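Noiphan Handling Pieces, mixed bag of 60

Noiphan pieces are small, smooth shapes for sorting, matching and passing from hand to hand. They come in browns, reds, creams and a few greens, with plain and patterned pieces mixed together. Schools use them for early sorting work, and day centres use them for table sessions. Some people buy them just to fill a bowl in the hall.

The range was drawn up by Nantana Thongsuk, who chose the colours and did the first patterns herself. The shapes are deliberately uneven. Discs may be flatter on one side, or taper towards the bottom, and the rounder pieces are not true balls. They will sit on a table without rolling far but they will roll, so use the tray if the table has a slope.

Patterned pieces have lighter markings on a dark ground, or the other way about. Each pattern is different and we can't match a piece you have lost. If you need pairs, order the Matching Set, where every pattern appears twice.
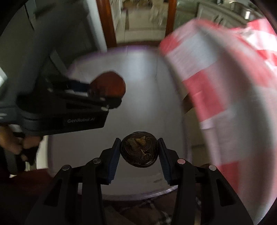
Noiphan pieces: small dark brown disc with golden-brown and tan markings, and a larger rounded piece in rusty red.

Colours look darker in low light, and the markings on the brown pieces are much easier to make out near a window or under a lamp. Bear this in mind if you are using them with anyone who has poor sight. For those groups we would suggest the cream pieces, which can be bought on their own.

What's in the bag

The standard bag holds 60 pieces in a drawstring cotton bag with a card label. Plain and patterned pieces are packed together and the mix changes from batch to batch. Dark browns and rust reds make up the larger share. You will get both discs and rounded pieces in every bag, in a spread of sizes. The rounded ones are generally bigger than the discs.

The sorting tray is sold separately. It is made for us by Hemutwood in solid beech, with four shallow wells and a raised lip, and it has an oiled finish that will mark if left standing in water.

Using them

Tip the pieces out on to a cloth if you are working on a hard table, as they are noisy. Most groups begin with colour and move on to shape. Trudy Rewi, who wrote the activity sheets, suggests leaving the patterned pieces until last and asking people to say what a pattern looks like to them. The sheets are free to download with any order and can be photocopied for use within your own school or centre.

Pieces can be picked up with fingers, tongs or tweezers. The discs are the harder of the two with tongs and need to be gripped by the sides. Wooden tongs tend to slip on the glossier pieces, and rubber-tipped ones work better.

Care

Wipe with a damp cloth and dry before putting away. Warm water and a little washing-up liquid will do no harm, but don't leave them to soak. Not suitable for the dishwasher. Avoid surface sprays with bleach in them, as they dull the shine over time.

Store in the bag. Pieces left on a sunny windowsill will fade, the reds first.

Safety

Not suitable for children under 4. Small parts, choking hazard. An adult should stay with the group at all times when pieces are out, and this applies equally to adults who may put things in their mouths. Throw away any piece that is chipped.

Ordering and delivery

Orders are packed at our Nimholm unit and sent by post. Please allow 2 working days for single bags and a little longer for trays. Schools may order on account. We hold a fair stock of the mixed bag, but cream-only bags are made up twice a year, with the next due in July.

For orders of 2,000 pieces or more we can pack loose in cartons without the cotton bags, at a lower price. Ring or write with the quantity and the delivery address. We can't take requests for particular colours in loose cartons.

Returns are accepted on unopened bags. If a bag arrives torn or a piece is broken in the post, keep the packaging and let us know, and we will send a replacement bag.

Spare cotton bags and card labels are available. The old-style labels with the green border have been discontinued.

Related items

Noiphan Matching Set
Noiphan Cream Pieces, small bag
Hemutwood Sorting Tray, beech
Hemutwood Display Bowl
Wastent Rubber-Tipped Tongs
Wastent Table Cloth, plain grey
Spare drawstring bags

This site uses cookies to keep track of your basket. By carrying on you agree to their use. Read our cookie policy.

Page last updated 08/03/2019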